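Matetia two-arm simulator: a review from a school robotics club

Posted by Jaqueline Ponce, 20/04/2020

I run the after-school robotics club at Brostmont, and for most of this year we've been getting ready for the Khumalo wiring challenge. You have to get a length of wire off a spool and laid neatly along a route using two arms, and we don't own two arms. We barely own one. So we bought a club licence for Matetia, which lets you build the whole workcell on screen, and I've been meaning to write it up ever since.

What you get

The licence cost us 392 pounds for the year and covers 8 logins, enough for the whole club if the younger ones pair up. It runs happily on our old library laptops (a bit slow to load, but fine once it's going).

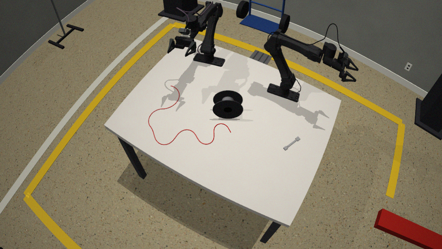
Setting up a workcell is where Matetia won my lot over. You pick a table, bolt on your arms, drop in your parts and then fuss over it for as long as you like. Ours fussed for ages! The room gets the same care as the bench, so there's yellow tape marked out on the floor and a blue hand truck standing behind the table, and the arms throw proper soft shadows across the white top. The wire bends in long, wavy curves too, and for our challenge that matters more than anything else.

Programming is done in blocks or in plain text. Our older pupils moved to text within a fortnight and wouldn't go back. You can replay any run, slow it down and change the viewpoint, and that has settled a lot of arguments about whose gripper was in whose way.
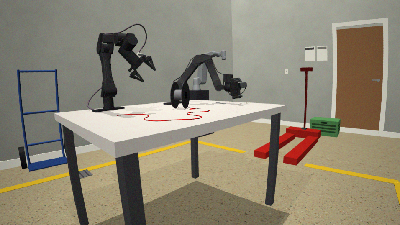
What I'd change

Saving is clumsy. There's a limit of 500 stored runs per club and no way to delete them in one go, so somebody has to sit there clicking. The manual also assumes you know what a joint limit is – fine for me, less so for a twelve-year-old.

I'd love a better undo as well. Livholm, the other package we tried, does that nicely, but its wire behaved like a stick and we gave up on it.

Would I buy it again? Yes, and we've already asked for the money to renew in June.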